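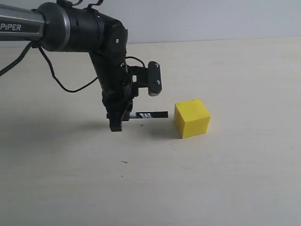

2018-06-03

Gripper on the Piper cell, continued from Ismail's page.

Came in to find the fault log with 17 entries of the same thing: gripper position not reached on close. All on the yellow block, none in free air. Ismail had already swapped the power supply for the spare and got the same result, so I put the original back.

Power off, arm supported by hand while the joints let go. Checked the finger plate screws first. The lower one on the outer plate took nearly a quarter turn before it nipped up. The upper one was fine. Took both out, cleaned the threads, a spot of the blue threadlock on each, back in. Did not touch the bracket.

Then the cables. The long one that loops down and back up into the wrist was my main suspect. Wiggled it at the wrist end with the power back on and the log running, and got two dropouts in a minute. Unplugged it, looked at the pins, nothing bent. One side of the plug does not latch as firmly as it should. Pushed it fully home and it has behaved since, but I don't trust it. Fouad says Gradon can send a new lead in the same length. Don't let them send the shorter one again, it pulls tight when joint 5 goes past its halfway point.

Left the loop slack for now. Morven wants it clipped up to the forearm. I would wait for the new lead, otherwise we do the job twice.

Re-zeroed the gripper: closed by hand to the stop, set zero, opened, closed again, read back. Repeated until three readings matched. Old offset is in the Tahiri folder if anyone wants to go back to it.

Checked the arm against the small cross on the table. Seven approaches from the home position, all landed close enough that I could not see a difference by eye. Did not get the dial gauge out. Somebody should before the next proper run.

Test: 200 closes on the block at low speed, no faults. Counter now stands at 1,948. Stopped there as Greer needed the bench.

Still to do
- order lead from Gradon (Fouad)
- dial gauge check at the cross
- go over the finger screws again after the threadlock has had a night
- wipe the table down, bits on it again
- ask Radomir if the close force was changed in January, the value in the settings file is higher than the one written inside the cupboard door

Speed limit is still on. Please leave it on until the lead has been changed.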